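Tovel Trail Dog Harness and Leash Set
Reviewed after one season of state park camping

We camp with a dog, a 58-pound mixed breed who pulls, and most of our trips are to state parks and recreation areas within a day's drive. Nearly all of them require a leash of 6 feet or less, and rangers do check. For years we used a plain nylon leash and a flat collar. In May we bought the Tovel Trail set, which is a padded harness, a 6 foot leash with two handles, and a tie-out strap that clips to a picnic table or a post. This review covers the whole set. We paid full price for it.

What comes in the package

The harness comes in five sizes. We ordered the large, and it fit with the chest strap let out most of the way. There are four adjustment points. The two at the neck slip a little over a long day, and I now check them at lunch. The belly straps have stayed where I put them.

The leash is flat webbing with a padded handle at the end and a second handle close to the clip. It measures just under 6 feet including the hardware, so it meets the rule at every park we have visited.

The tie-out strap is 3 feet long and has a locking clip at each end. I had hoped for something longer. Many campgrounds will not let you leave a dog tied and unattended anyway, so it is only useful while you are sitting at the site. At that length our dog can lie down next to the bench and turn around, but he cannot reach the shade if the table is in full sun.

On the trail

Our first long walk with the set was the loop at Wasero Lake. It climbs to an overlook at 3514 feet, and the last part is rock steps with a cable on one side. The back handle on the harness is the best feature of the set. I used it to steady the dog on the steps and once to lift his back end over a gap. The stitching showed no strain after that trip or any since.

The front clip, on the chest, does cut down on pulling. It also lets the leash slide under a front leg when the dog changes sides. This happened often enough on narrow trail that I went back to the rear clip for hiking and saved the front one for parking lots and boardwalks.

The short handle is worth having. Wasero has long stretches where horses share the trail, and you need to step off and hold the dog close until they pass. With the old leash I wrapped it around my hand, and with this one I just take the lower handle.

Heat and water

The padding is thick and holds heat. On afternoons over 85 degrees I take the harness off at the campsite and use the collar. The mesh lining dries slowly. After a swim at the dog beach at Strand, the straps were dry by supper but the chest pad was still damp the next morning. Hang it up if you can, because it will smell if it goes into the car wet.

Sand is a bigger problem than water. It got into the locking clips at Strand and one of them would not close until I rinsed it at the fish cleaning station. The ordinary clip on the leash had no trouble.

Compared to the Murix

We also own the Murix Day Harness, which we bought two years ago for a smaller dog. The Murix is lighter and cooler and costs a good deal less. It has one handle, and that handle is thin and hard on the fingers. The Murix buckles are easier to work with cold hands. For flat trails and short visits I would choose the Murix. For steep ground, or an older dog that needs help getting into a vehicle, the Tovel is the better buy.

Instructions and warranty

The paper instructions cover sizing and nothing else. There is no diagram for the front clip. The company has a page online that shows it, but we had no signal at our site and worked it out by trial and error.

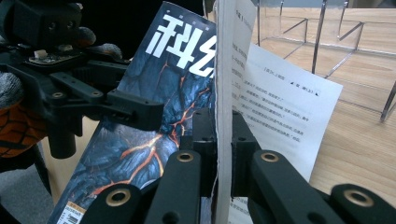
The warranty is one year on stitching and hardware. It does not cover chewing, and it does not cover fading. Ours is the orange, and it has faded noticeably along the back where the sun hits it. The reflective trim has held up well. With a headlamp at night I can pick out the dog from across the camp loop.

Washing is by hand in cold water. I did it in a utility sink with dish soap and the color did not run. Pine sap had to be worked out with a little cooking oil before washing, and left a faint mark.

A few notes for park visitors

Check the pet rules before you leave home. Some parks allow leashed dogs in the campground but keep them off swimming beaches and out of cabins. At Wasero the visitor center asks that dogs stay outside, and there is a post with a ring by the water fountain where one of you can wait. The gate there closes at 8 p.m. in summer. Our site, number 1442 on the reservation map, was on the outer loop, a longer walk from the water but quieter for a dog that barks at bicycles.

Bring more water than you think for the overlook trail. There is none after the lower parking lot, and the first real shade on the way back is at about 3000 feet.

Good points: strong back handle, second handle on the leash, solid stitching, good reflective trim.

Bad points: warm in hot weather, neck straps slip, locking clips jam with sand, tie-out strap too short.

I would buy the harness and leash again. If Tovel sold them without the tie-out strap for a few dollars less, I would get that version and use a longer line of my own.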